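The Computer of Mr. Jin

Irena Sadowski kept the repair shop open until seven, but on that evening she stayed longer. The old computer had come from Covska by bus, wrapped in a blanket. In the blanket there was a letter.

"Dear Madam," it said, "my husband wrote 402 poems on this machine. I do not need the machine. I need the poems. Mrs. Jin."

Irena read it two times. Then she laid the tower on its side and took off the cover.
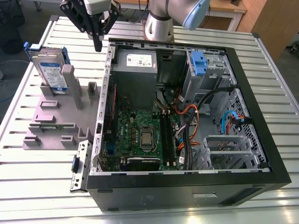

She always liked this moment, when a computer became a small town. The power supply was the factory, the colored wires were the roads going out of it, and the processor was the town hall in the middle. The hard drive was the library. In this library, she hoped, there was still somebody at the desk.

Her apprentice, Yutong Kong, came in with two cups of tea.

"How old was he?" Yutong asked.

"Seventy-two. She wrote it on the back."

"And if the drive is dead?"

Irena did not answer. She connected the drive to her own computer and they both listened. First there was nothing. Then came a low sound, like a person clearing his throat before he speaks.

A folder opened on the screen. Its name was "April." Yutong bent closer and read the first line aloud, slowly, and her tea became cold in her hand.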